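Workshop notebook, Stastwood - July, second entry

Started 7:40, finished after lunch. Weather dry, windows open on the yard side.

Subject today is again the glue for the spine linings. I continue from the last entry, where I wrote that the wheat paste from the new flour was too thin and the books did not hold their round. I had blamed the flour. Now I think the fault was mine, with the cooking time. I stopped when the paste became clear at the edges of the pot, but the middle was still milky, and I strained it anyway.

Today I cooked two batches from the same bag. Same water, same pot, same spoon even. The first batch I took from the heat as before, when the edge was clear. The second I kept on low heat for 11 minutes more, stirring all the time, until the spoon left a track which closed slowly. Both went through the horsehair strainer one time and cooled in the stone sink with a wet cloth over them.

The difference is easy to feel with the brush. The first batch runs off the bristles and makes a wet line on the mull. The second one stays where you put it and has a little pull when you lift the brush. I pasted mull and then the paper lining on the dummy blocks, the ones from the spoiled sheets of the Uritville parish register reprint. Blocks with the short-cooked paste already show small bubbles at the head. The others are flat. I will look at them again when they are fully dry, and please do not move them from the shelf under the window, they are marked S and L in pencil on the first leaf.

For the order from Skasia: the whole run is 3,000 copies and we have 1,517 sewn. The sewing is good. A few of the early blocks have the kettle stitch too tight at the tail, so the spine goes narrow there, and when you round them they lean. I put these on the separate board. They can be saved, I believe, if we loosen the last section and sew it again, but it is slow work and should be done by daylight. I would not send them like they are. A customer may not see it on the first day, but the book will open badly after one winter.

Thread: we are almost at the end of the 18/3 linen. The 25/3 is too thin for this paper, the swelling in the spine is not enough and the rounding has nothing to hold. I tried one block with it and it stayed flat like a pad of letter paper. So 18/3 must be ordered before the next pile of sections comes. I wrote it also on the list by the door.

Oberholzer board came in the afternoon delivery yesterday. Grain direction is written on the wrapper but I tested it by bending, as always, and one package is wrong. The wrapper says long grain and it is short. I turned the label over and wrote on the back. If you cut from this package, cut across, or the covers will warp against the spine. The other packages are correct, I bent one sheet from each.
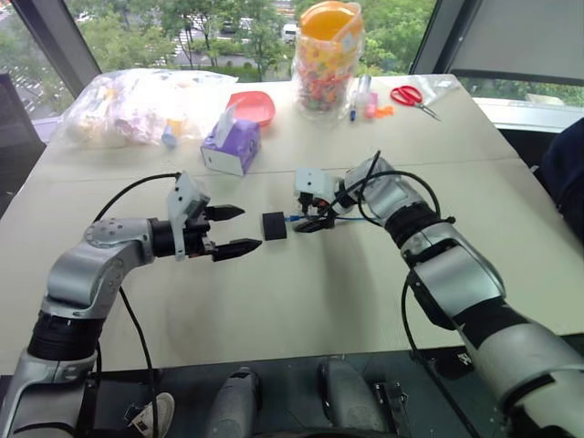 Small black block on the white-topped table.

Pressing. The old iron press still closes unevenly, left side first. I put a folded strip of card under the right side of the platen and it helps, but it is not a repair. With the card in, the mark left on the waste sheet is even from left to right. Without the card it is dark on the left and almost nothing on the right. I suppose the screw nut is worn, and I do not want to open it in the middle of a run. Until then use the card, it hangs on the nail beside the press.

Rounding hammer: I smoothed the face with fine paper and oil, it had a nick which printed a small line on every spine. My fault also, I think, from when I used it on the brass pins. Please use the other hammer for pins.

Left for next time:
Look at blocks S and L, bend them open at the middle and write which one cracks first.
Resew the tight blocks from the separate board.
Cut board for the first covers, from the correct packages only.
Try the longer-cooked paste with a little less water. It may be too strong for the thin endpapers - I saw some curling on one, but it was also near the window, so I am not sure.

The rest of the paste is in the glass jar with the wide neck. It will be good until tomorrow evening, after this throw it away.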